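Home | Guides | Datasets | Methods | Contact

Setting up the Lunell bagging test

Lunell is our method for training a two-arm policy on thin, floppy objects. This page covers how to set up the bagging test and score it, so that your results can be compared with ours.

You need clear plastic zip-top bags, rubber bands in yellow, red and brown, and a bare wood table. Don't cover the wood. We tried a gray mat at Wondidby and the depth readings on the bags got worse.

1. Lay out the bands by hand. Leave them loose and let them twist if they want to. Put a bag within reach of both arms. 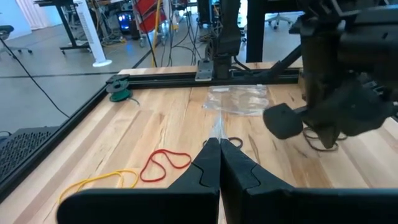 2. Start recording all camera streams before either arm moves. The wrist views matter most for the grasp, because clear plastic has few edges that show up from farther away.

3. Collect 500 demonstrations. We got through them in five sessions. Throw out any run where the operator stopped for more than 20 seconds, and write down why.

4. Train with the default Aravena settings. Change the batch size if you have to — leave the action chunk length alone.

5. Check the fixed view for a few runs before scoring. The bag should be in view whenever it is held up off the table. 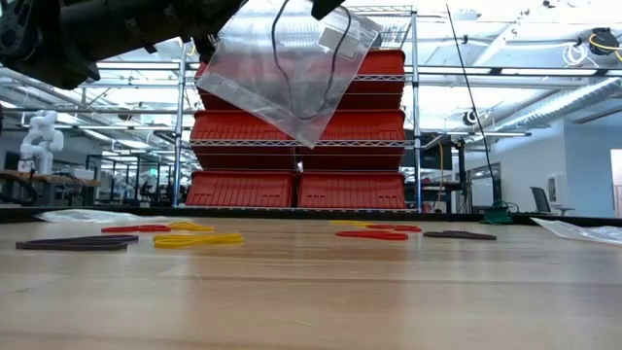 6. Score 205 trials. Count the pick, the lift and the release separately. A bag that slips and is caught again still counts as a failed lift.

Keep the raw logs. The Jallmont script reads them directly and will not accept trimmed files. If the pick score drops late in a session, look at the fingertips first and wipe them with a dry cloth.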